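Sellers co-op monthly call, March 2023. Notes typed during, not cleaned up.

On the call: Laurinda Torres (chair), Clallov, Morar shop, Whitlock, two people from Plornatholm who joined late.

## Last month's notes

Ok'd, one fix. Returns window is 30 days for clothing only. Everything else stays how each shop has it.

## Overseas shipping

Long one. Morar had 42 parcels go abroad since last call, 4 came back. Three of those refused at the door when the buyer was asked for import tax. Fourth had a bad zip or whatever they call it there, buyer gave it wrong, wants full refund including postage out. Morar said no. Buyer opened a case.

Laurinda: put the tax wording in the first lines of the listing, not under the fold. Phone buyers don't scroll. Draft wording:

> Import tax and duty are not in the item price or the shipping price. Your own customs office may charge you before delivery.

Agreed to use it as is, can tidy later. Whitlock wants it in the order confirmation too. Ok, each shop to add.

Prepaid duty option: looked at it, adds a fee per parcel and the quote can change between checkout and shipping. Who eats the difference? Not clear. Park it. 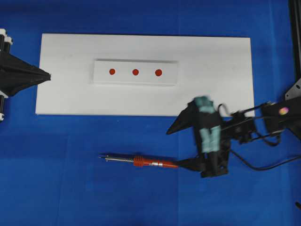 Clallov disagreed with parking it, said buyers abroad drop out at checkout the minute they see "may be charged" and a fixed number, even a high one, would keep more of them. Would rather pay the diffrence out of own pocket for a few months and see. Laurinda fine with that as long as it's one shop trying it and we get figures back. Clallov to run it through July.

## Item condition wording

Still a mess. "Very good" and "good" used differently by every shop, complaints coming in about it. Plornatholm read out two from buyers, both about small marks on coats sold as very good. Both got partial refunds.

Going with:

- New: tags on
- Like new: no tags, no marks
- Good: worn, any mark named in the text
- Fair: marks or repairs, named in the text, priced for it

Drop "very good" completely. Old listings get changed when they renew, no need to go back through everything. Whitlock has the most live, 1,362, asked if the bulk edit tool can do it. Morar says yes for the condition box, no for free text. So titles with "VGC" in them have to be done by hand.

Question about smoke-free/pet-free lines. Leave to each shop. Only say it if it's true of where the stock is kept, not just where you pack.

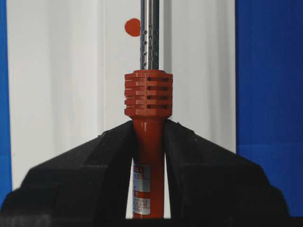
## Offers and price floor

Lowball offers eating up time. Auto decline is there, half of us don't have it on. Laurinda has hers set at 70 percent of asking, hasn't lost sales that she can tell. Plornatholm set lower, 50, and counters anything above that. No group rule on this, just turn it on.

Bundles: buyers asking for combined postage after they paid. Answer is no unless it hasn't been labelled yet. Morar will share the canned reply.

## Fees

Shared packing supplies order goes in next week. Mailers, large and medium, tape. No boxes this time, Whitlock still has plenty. Pay Laurinda before it goes in please, last time she was out of pocket for 3 weeks.

## To do

- All: tax wording into listings + confirmation
- All: auto decline on
- Clallov: prepaid duty trial, figures back to group
- Morar: canned reply for bundles, also update on the open case
- Whitlock: bulk edit on condition, then tell us how it went
- Laurinda: supplies order, send out the totals
- Plornatholm: type up condition list so we all paste the same thing

Didnt get to: holiday mode, the question about vintage tags. Both to next call. Same link, same time.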